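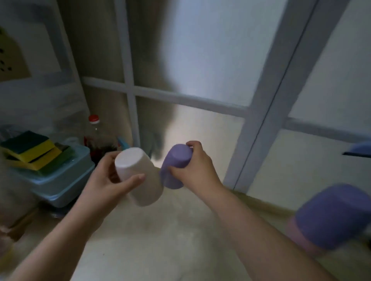

I first heard Ea Juhl before I met her. I was in line at the bakery in Ridbridge and behind me a woman was telling a small boy, in what I later learned was Danish, that he could have the bun with the seeds or the bun without the seeds but he could not lick one of each. You didn't need the language to follow it. He answered her in English, and she answered him back in Danish, and they went on like that all the way to the register without either of them seeming to notice.

So of course I turned around and asked. I've been trying to keep some Portuguese going at home with my two (badly, as regular readers know), and I'm shameless about stopping people. Ea gave me her number and we finally sat down at her kitchen table last month with coffee and a plate of those same buns.

She grew up in Denmark and moved to Woststead for work seven years ago, then out here to Ridbridge when Anton was a baby. Her husband speaks English and what she calls "restaurant Danish." There are almost 900 people in town and as far as she knows she's the only one who can talk to her son in his other language.

"In the beginning I felt silly," she told me. "You're pushing a stroller down the street talking to someone who can't talk back, in a language the whole street can't understand. I'd switch to English whenever anybody walked by. Then I noticed I was doing it at home too, with the door closed."

What got her going again was her mother. They'd flown over to see her in December, and Anton, who was two and a half then, understood everything his grandmother said and replied to all of it in English. Her mother would nod and smile and then look at Ea for help. "I was translating my own kid," Ea said. "I came home and I thought, okay, I have to be more stubborn than this."

I asked what stubborn looks like on an ordinary morning, when everybody's late and one shoe is missing. She laughed at me! Then she admitted that shoes are usually done in English. Baths, bedtime, cooking and anything that happens on the floor are in Danish. She doesn't correct him. If he asks for water in English she says, "Vand? Ja, her er vand," and hands it over.

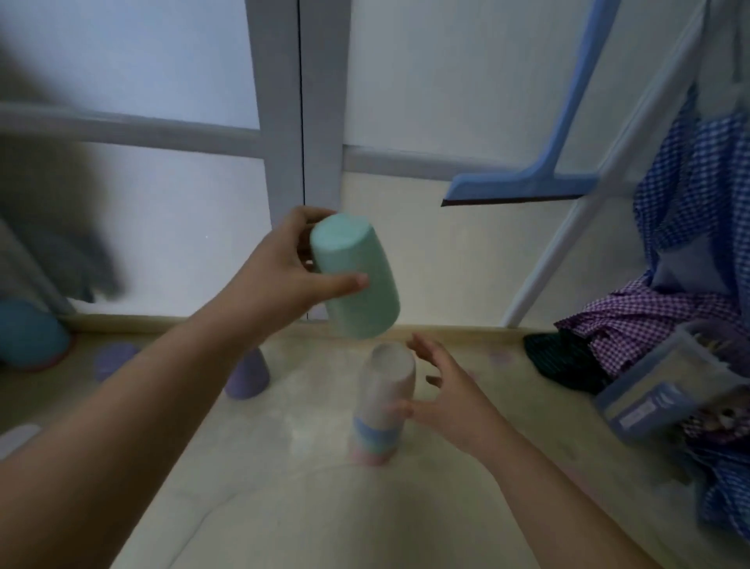
Did she ever pretend not to understand his English?

"For about one afternoon," she said. "A friend swore by it. But he knows I understand, he hears me talk to his dad, so he just thought I was being mean. He went and asked his dad for everything. I dropped it before dinner."

That made me feel a lot better, because I lasted a whole week with that one and it was a miserable week.

We talked for a long time about songs. Ea can't stand most children's music, so Anton has been raised on the pop records she liked at fourteen, and he knows the choruses cold — including one she's hoping he never sings in front of her mother. She also reads to him every night from a box of picture books her sister mails over. When a book only exists in English she translates as she goes, and he has started catching her when she skips a line.

The part she finds hardest is the loneliness of it. There's a Scandinavian playgroup over in Jitthorpe, and they've been, but it's a long drive and the other kids mostly play in English anyway. "I used to think he needed friends who spoke it," she said. "I think I was the one who needed them. I miss being funny. I'm much funnier in Danish."

Anton wandered in around then, looked me over, and said something to his mother that made her put her hand over her mouth. I asked what it was. She said he wanted to know when I was leaving, and whether I was going to finish my bun.

I gave him the bun. He said "tak," and then, to be on the safe side, "thank you."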